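Week 3: How a library decides what to throw out

Last updated: 19/09/2022

I said last week I'd put my notes up, so these are pretty much what I talked through, with the rambling left in. The word you'll see in the readings is "weeding," and yes, it means getting rid of books. I worked at the Nanholm branch for six years before I taught this class, and weeding was the job everybody put off (me included!).

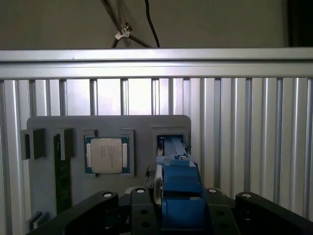 So you start with the shelf list. Ours ran to 1,613 titles in adult nonfiction, and the first time I printed it I thought I'd made a mistake. Go through and mark anything that hasn't been checked out in a long while, then go look at the book itself. Don't weed from a printout. A local history may sit for years and still be the only copy in the county – the Pearce town records were like that, and I very nearly sent them to the sale table.

What ages fast: tax guides, travel, medicine, test prep, and anything on computers. A repair manual for hardware no one in town still owns is taking up room a newer one could use. 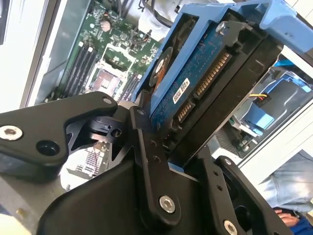 Who gets to decide

Ferdinand Reisinger's chapter is good on this, so please read it before Thursday. He wants a written policy, signed off before a single book leaves the building. I used to find that fussy. Then Drevier cleared around 700 books in one March with no policy at all, and people were fishing cookbooks out of the dumpster and calling the paper. You can guess how the next budget meeting went.

Computer books make a nice practice set, and I'd like you to try your policy on them first.
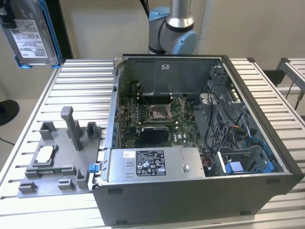

Desktop computer with the side panel off and the CPU socket empty.

For next time, bring a one-page draft policy for the Misance branch. Say who can pull a book, who can object, and where the pulled ones go. Messy is fine, I'm only going to scribble on it.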